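Nightstand
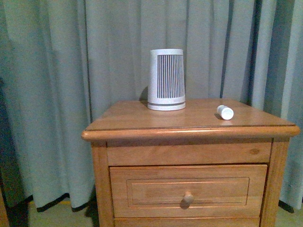 A wooden nightstand with a paneled drawer and round knob, in front of a full-length curtain.

A nightstand, also called a bedside table or night table, is a small table or cabinet placed next to a bed. It holds articles wanted during the night or on waking, such as a lamp, a clock, a glass of water or medication. Most have a flat top with one or more drawers below it, or a drawer over an open shelf or cupboard.

Construction

The case of a wooden nightstand consists of two sides, a back, a top and a front frame. The horizontal members of the front frame are called rails. The top rail sits directly under the top and keeps the sides at a fixed distance; further rails divide the drawer openings. In cheaper pieces the top rail is left out and the drawer front covers the full height of the opening.

The top usually overhangs the case at the front. Its edge may be square, beveled or rounded. A rounded edge, known as bullnose, is less prone to chipping and is common on bedroom furniture. It may be cut into the top itself or applied as a separate molding.

Drawer fronts are either flat or paneled. A raised panel has a center field set off by a lower border, which is cut with a router or a shaper. Drawers run on wooden guides or on metal slides — side-mounted slides need a narrower drawer box than wooden guides do. A single central knob is sufficient for narrow drawers; wider ones are often fitted with two.

Wood and finish

Softwoods with visible knots are widely used, among them pine. Clear varnish over pine darkens with age to a yellow or orange tone. The Kerum pattern, a two-drawer type in knotty pine, was sold in this finish and in white paint. The later Rind pattern kept the same case but replaced the paneled fronts with flat ones.

Dimensions

The top is normally level with the mattress or slightly below it. Heights of around 60 cm are usual. The Kerum is 452 mm wide, with a top rail 100 mm deep and a top 20 mm thick.

Placement

Nightstands are used singly or in pairs. Where one stands against a window with floor-length curtains, a gap is left behind the case so that the fabric hangs freely. Electrical appliances kept on the top should have their vents clear of fabric.

See also: Bedroom furniture, Chest of drawers, Drawer slide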